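La saison courte, un faux remède

La série judiciaire télévisée souffre d'un problème de découpage. Depuis que les plateformes commandent des saisons de six ou huit épisodes, l'affaire principale occupe tout l'espace et l'audience, au sens procédural du terme, disparaît. Windlow, dont la deuxième saison s'est achevée en janvier, en fournit un cas d'étude utile.

Le scénario de Nhyira Fiadzo suit une avocate commise d'office, jouée par Ohemaa Ansah, chargée d'un dossier de 2829 pages. La première saison comptait 19 épisodes. Chacun traitait un acte de procédure : une garde à vue, une expertise, une demande de nullité. Le spectateur apprenait les règles en même temps qu'il voyait les personnages s'en servir.

La deuxième saison en compte huit. Les actes y sont résumés dans un couloir, en deux répliques. Seidu Dramani, excellent en juge d'instruction, n'a plus que des scènes de conflit. La contre-expertise du quatrième épisode, décisive pour l'intrigue, tient dans un coup de téléphone.

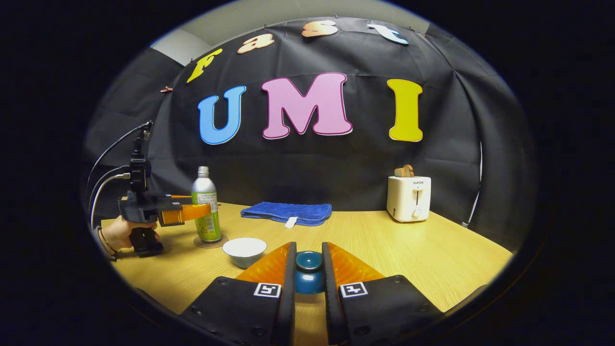 Le coût de l'ellipse

On objectera que le format long produit du remplissage. C'est exact : les épisodes 11 à 13 de la première saison se répètent, et l'intrigue de la sœur pouvait être supprimée. Ce défaut se corrige au montage. Une règle de droit jamais exposée, en revanche, ne peut pas créer de tension lorsqu'elle est violée.

Le revirement final en souffre directement. Le témoignage de Zacharopoulos est écarté pour un vice de forme dont aucun épisode n'avait parlé. La mise en scène de Kojo Alhassan insiste, ralentit, ajoute des cordes. Rien n'y fait, le public ignore ce qui vient d'être perdu.

Une troisième saison est en cours d'écriture. Douze épisodes suffiraient, à condition d'en réserver la moitié au prétoire.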